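Pushing things around, part three

The Flindlow paper makes a simple promise. Train a policy to push one block at a time, let it practice in simulation, and it'll learn to line things up by color and shape with no grasping at all. I liked that. Grippers break, and I'm the one who orders the fingers.

So I spent July on it. The model got 1,647 practice episodes, and then I gave it 195 real ones on the board. The first surprise was friction. Maple is slick along the grain and grabby across it, which the simulator had never heard of. I added random friction by direction, retrained for 14 hours, and the overshooting mostly went away.

What didn't go away is stars. Push a cube and it goes where you'd expect. Push a star on one of its points and it pivots, thinks it over, and heads for Tamberg. My success rule allows 3 tries per block, and stars use all of them.

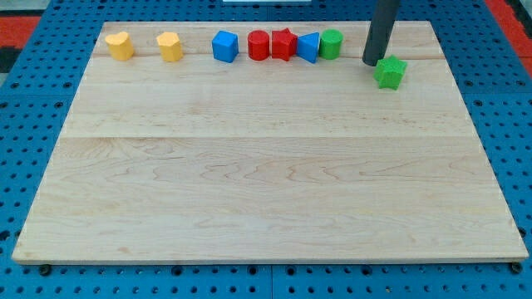 Seven along the far edge, and the green star out in front of the line.

Next I'm trying a penalty for contact near a point. If that fails I'll sand the stars into circles and call it preprocessing.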